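ホーム　お知らせ　バックナンバー　会議室の予約　設備　問い合わせ

Vatby入居者だより　六月号

机の下のパソコンを長く使うために

オラタイ・インタラスック（Orathai Intarasuk）／共用部担当

先月の設備点検のあと、机の下に置いたデスクトップパソコンについての相談が続きました。音が大きくなった、起動が遅い、そろそろ買い替えたいが捨て方がわからない、という内容がほとんどです。個別に返事を書いているうちに同じことを何度も書いていると気づいたので、今月はこの欄でまとめて扱います。ノートパソコンについては秋の号に回します。

対象は、各事務所で自前で買って使っているタワー型のデスクトップです。リース品や、親会社から貸与されているものは契約上開けられない場合があるので、置き場所と外側の掃除のところだけ読んでください。

置き場所

Vatbyの事務室は、ご存じのとおり床がタイルカーペットです。歩くたびに細かい繊維が浮き、床に近いほどほこりが濃くなります。パソコンの多くは前面か底面から空気を吸い、背面や上面から出します。カーペットに直接置くと、底面の吸気口が繊維にふさがれたような状態になります。

対策としては、キャスター付きの台に載せるか、板を一枚敷くだけでもかなり違います。二階の事務所では、使わなくなった本棚の棚板を切って敷いています。見た目はともかく、掃除機をかけるときに本体にぶつからなくなったそうです。

壁との距離も見てください。背面を壁にぴったり付けている机が多くあります。出た熱い空気がそのまま滞留し、前に回ってまた吸われます。手のひらが縦に入るくらいあけておけば、ケーブルの抜き差しもしやすくなります。机の脚や書類箱との間も同じです。

窓側の席では、夏の午後に直射日光が本体に当たることがあります。ブラインドを下ろすか、本体を机の反対側へ移してください。空調の吹き出し口の真下も勧めません。冷房の時期に結露の水が落ちてきたことが、過去に三階でありました。

給湯室の隣の部屋は湿気が多めです。加湿器を机の上に置いている方は、噴き出す向きが本体に向いていないかを見てください。超音波式のものは、水に含まれる成分が白い粉になって残ることがあり、吸気口の周りに付きます。

外側の掃除

月に一度、吸気口と排気口の表面を乾いた布か柔らかいブラシでなでる程度で十分です。フィルターが外せる機種では、外して流しで水洗いできるものもあります。説明書に水洗い可とあるか確かめ、完全に乾かしてから戻してください。生乾きのまま戻すと湿気を吸い込むことになります。

掃除機を使う場合は、ブラシ付きのノズルを外側の網に軽く当てるだけにします。清掃用具入れにある業務用の掃除機は吸引が強く、薄いプラスチックの網を割った例がありました。

濡れた雑巾で前面を拭くのはやめてください。電源ボタンやUSBの差し込み口に水が入ります。汚れが気になるときは、固く絞った布で平らなところだけ拭き、すぐ乾拭きします。アルコールは塗装によって白く曇ることがあるので、目立たないところで試してからにします。

内部の掃除

内部を開けるかどうかは各事務所の判断です。保証期間中の機種では、開けると保証の扱いが変わることがあります。保証書を先に読んでください。

開ける場合の手順を書いておきます。シャットダウンし、背面に電源スイッチがあれば切り、電源コードを抜きます。そのあと電源ボタンを一度押して、残った電気を逃がします。モニターやネットワークのケーブルもすべて外しますが、外す前に背面を携帯電話で撮っておくと、戻すときに迷いません。映像の差し込み口が上下に分かれている機種では、モニターを元と違う側に挿して画面が映らない、という相談が毎年あります。

作業はカーペットの上ではなく、会議室の大きい机か、一階の作業台で行ってください。静電気が起きにくくなります。セーターやフリースは脱ぎ、始める前に金属の水道栓やドアの取っ手に触ります。ねじは小皿に入れます。紙コップは倒れるので使わないほうがいいです。
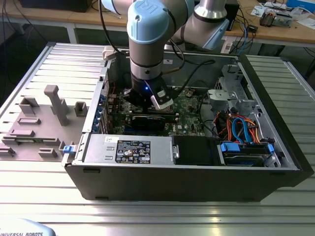

内部に触る前に、どこまでやるかを決めておくと作業が短く済みます。ほこりを飛ばすだけなら、部品を外す必要はほとんどありません。立てたまま手を入れると奥が見えず、ケーブルを引っかけやすくなります。写真のように側面のパネルを外し、本体を横に寝かせれば、上から全体を見ながら作業できます。緑色の基板に挿さっているグラフィックボードも、この向きなら横から重さで引っ張られることがありません。外す必要があるときは、ねじを緩めてから、差し込み口の端にある留め具を解除してまっすぐ引き抜きます。留め具の形は機種ごとに違い、押すものと横に倒すものがあります。固いときに力で抜くと基板側が傷むので、そこで止めて相談してください。

ほこりは、缶入りのエアダスターか手動のブロワーで飛ばします。缶は逆さにしないこと。中の液が出て、部品が急に冷えます。可燃性のガスを使った製品が多いので、窓を開け、電源を抜いた状態で使い、使った直後に電源を入れないでください。ガスがケースの中に残っていることがあります。一階の作業台の近くには給湯器があるため、缶入りのものは会議室側で使うことにします。

ファンに風を当てるときは、羽根を指か綿棒で軽く押さえます。勢いよく空回りさせると軸受けを傷めます。羽根の裏側にこびりついたほこりは、乾いた綿棒で取れます。電源ユニットの中は開けません。コードを抜いても内部に高い電圧が残ることがあるので、外側の網から吹くだけにします。

終わったら、抜けかけたケーブルがないかを見て、パネルを閉じ、立ててからケーブルをつなぎます。電源が入らないときは、まず背面のスイッチが切れたままになっていないかを見ます。相談のかなりの部分はここで解決しています。

どのくらいの間隔で内部を掃除するかは部屋によります。紙を多く扱う部屋や、布地の見本を置いている部屋では6か月に一度、それ以外なら年に一度を目安にしてください。一階のFusticoさんは生地の裁断をするので、もっと短い間隔で見ています。

音が変わったとき

ファンの音が大きくなるのは、熱が増えたか、風の通りが悪くなったか、ファンそのものが傷んだかのいずれかがほとんどです。掃除で静かになれば、それで構いません。掃除しても、からからという音や、うなるような音が一定の周期で続く場合は、ファンの軸が傷んでいる可能性があります。ケースのファンは部品として安く手に入り、交換も難しくありません。私の机の機械では、送料込みで1,261円でした。買う前に、大きさと、差し込みの端子の形を確かめてください。古いファンを外してから店に持っていくのが確実です。

かちかちという音が規則的にするときは、ハードディスクの故障の前触れかもしれません。掃除より先に、必要なファイルを別の場所へ写してください。音がしている間に何度も再起動して様子を見るのは避けます。

焦げたようなにおいがしたら、すぐにコードを抜いてください。においが消えても電源は入れ直さず、共用部担当に連絡してください。壁のコンセント側に原因があることもあり、そちらは建物の設備なのでこちらで見ます。

たこ足の配線も見直してください。机の下の延長コードに、パソコン、モニター、電気スタンドに加えて、冬の足元ヒーターまでつながっている席がありました。ヒーターは必ず壁のコンセントに直接挿してください。延長コードの差し込み口に積もったほこりは火災の原因になります。抜いて乾いた布で拭き、差し込みが緩くなっているものは捨てて新しくします。

部品を足すか、買い替えるか

起動に何分もかかる機械で、まだハードディスクを使っているものは、SSDに替えるだけで使用感が大きく変わることがあります。メモリーを足して効果があるのは、表計算と図面とブラウザーを同時に開くような使い方をしているときです。文書とメールだけなら、足しても変わらないかもしれません。

グラフィックボードは、事務の仕事ではなくても困らない機械が多いです。図面や映像を扱う事務所では必要ですが、前の担当者が買った機械にたまたま入っていて、ファンの音の主な原因がそれだったという例もありました。映像出力が基板側にもある機種なら、外して使うこともできます。外す前に、モニターの台数と、使っているソフトの動作条件を確かめてください。

買い替えを考える時期は、年数だけでは決められません。見るところは、OSの更新が今後も届くかどうか、仕事で使うソフトが動くかどうか、部品がまだ手に入るかどうかです。OSの更新が終わった機械をネットワークにつないだまま使うのは、建物の共用回線を使うほかの入居者にも影響します。どうしても古いソフトのために残す必要がある場合は、回線から外して単独で使ってください。二階に、古い刺繍用のソフトのためにそうしている機械があります。データの受け渡しは専用のUSBメモリーで行い、ほかの用途には使わないと決めてあるそうです。

中古を買うという方法もあります。会社で使われていた機械がまとめて市場に出る時期には、状態のよいものが見つかります。買うときは、電源コードが付いているか、OSのライセンスが正規のものか、返品の条件はどうかを見てください。写真だけで決めるより、店で音を聞いてから買うほうが失敗が少ないです。駅の向こうのNgという店では、頼めば目の前で電源を入れてくれます。ケースの中も見せてもらえます。

台帳について

共用部では、Clenentという台帳ソフトに共有の備品を登録しています。入居者の機械は登録していませんが、希望があれば同じ様式を紙で渡します。書くのは、購入した時期、保証の期限、最後に掃除した時期、交換した部品、使っている人の名前くらいです。細かくすると続きません。

紙を本体の側面に貼っている事務所があります。担当者が代わっても残るので、よい方法だと思います。ただしパスワードは書かないでください。点検のときに見つけた場合は、その場でお知らせします。

コードの両端に名札を付けるのも役に立ちます。荷札でも養生テープでも構いません。電源コードは見た目が似ているので、机の下で別の機械のものを抜いてしまい、隣の席の作業中のファイルが失われたことがありました。

処分するとき

事業で使ったパソコンは、家庭のものと扱いが違います。市の小型家電の回収箱や、家庭向けの回収には出せません。事業用の回収を受けているメーカーの窓口か、許可のある産業廃棄物の処理業者に頼むことになります。建物のごみ置き場には出せません。昨年の暮れに台車ごと置かれていたことがあり、持ち主がわかるまで時間がかかりました。

個人事業の方で、自宅でも仕事でも使っていた機械については、扱いが分かれることがあります。市の窓口に電話で聞くのが早いです。

データの消去は、必ず手元を離れる前に行ってください。ファイルをごみ箱に入れて空にしただけでは、復元できることがあります。初期化も、やり方によっては同じです。消去用のソフトを使うか、記憶装置を抜いて別に処理します。SSDとハードディスクでは適した消去の方法が違うので、メーカーの案内を見てください。業者に頼む場合は、消去の証明書が出るかを先に聞きます。取引先の情報を預かっている事務所は、契約書に消去の方法が書かれていることもあります。

見落としやすいのは、複合機と、外付けの記憶装置と、引き出しに入ったままのUSBメモリーです。複合機にも読み取った書類が残る機種があります。返却の前に、リース会社に消去を頼んでください。

ソフトのライセンスの解除も忘れないでください。台数の決まったソフトは、古い機械で認証を外しておかないと、新しい機械で使えないことがあります。電源が入らなくなってからでは手間がかかります。

引き取りの相乗り

処分を業者に頼むと、台数が少なくても出張費がかかります。そこで、秋に共同の引き取りを行うことにしました。日程は次の号で知らせます。希望する事務所は、台数と機種を紙に書いて共用部の受付箱に入れてください。モニターとキーボードも一緒に出せます。電池を内蔵したもの、プリンターのトナー、蛍光灯は今回は受けません。

費用は参加した事務所で台数に応じて分けます。前回は3社だけの参加だったため、割高になりました。参加が増えれば下がります。搬出は裏の通用口から行います。通用口の段差で台車が引っかかるので、重いものは二人で運んでください。

貸し出せる道具

受付の奥の棚に、ねじ回しのセット、手動のブロワー、柔らかいブラシ、小皿、静電気防止のリストバンドがあります。貸出簿に部屋番号を書いて持っていってください。その日のうちに返してもらえれば構いません。缶入りのエアダスターは置いていないので各自で用意してください。綿棒は消耗品なので、箱ごと使った場合は約200円を箱の横の缶に入れてください。

ねじ回しは、先の細いものが一本戻ってきていません。心当たりのある方は、黙って棚に戻しておいてもらえれば十分です。

作業台は予約なしで使えますが、昼の時間帯は荷受けが優先です。夕方五時を過ぎると比較的空いています。作業台の照明は右側の壁のスイッチで、左側は換気扇です。

わからないことがあれば、内線か受付箱へどうぞ。機種名と、いつからどういう状態かを書いてもらえると返事が早くなります。画面にエラーが出ている場合は、文面をそのまま書き写すか、印刷したものを添えてください。私は午前中は館内を回っているので、内線は午後のほうがつながります。

読者のコメント

二階・製図
棚板を敷いているのはうちです。角をやすりで落としておかないと靴下が引っかかります。板が余っているので、要る方は昼休みに来てください。

むぎ
モニターを違う側に挿して映らない、を先週やりました。内線で聞いたら一分で終わりました。背面の写真は撮るようにします。

204号室
自宅で使っていた機械を事務所に持ってきて、リサイクルのマークが付いています。この場合も事業用になりますか。

オラタイ
204号室さん、こちらで判断できないので、メーカーの窓口に型番を伝えて聞いてもらえますか。結果がわかったら教えてください。ほかにも同じ質問が来ています。

Fustico　裁断
布の粉は、ブロワーで吹くと部屋じゅうに舞います。うちでは先にブラシで浮かせて、掃除機の口を少し離して持ち、吸わせながらやっています。掃除機の口を基板に近づけるのは静電気が出るのでだめだと店で言われました。

窓側の席
ブラインドのひもが切れたままです。この欄でよいのかわかりませんが、直してもらえると本体を動かさずに済みます。

オラタイ
ひもの件、受け付けました。部屋番号を内線でお願いします。

匿名
細いねじ回し、引き出しの奥にありました。戻しました。

サイト内を検索　キーワードを入力　検索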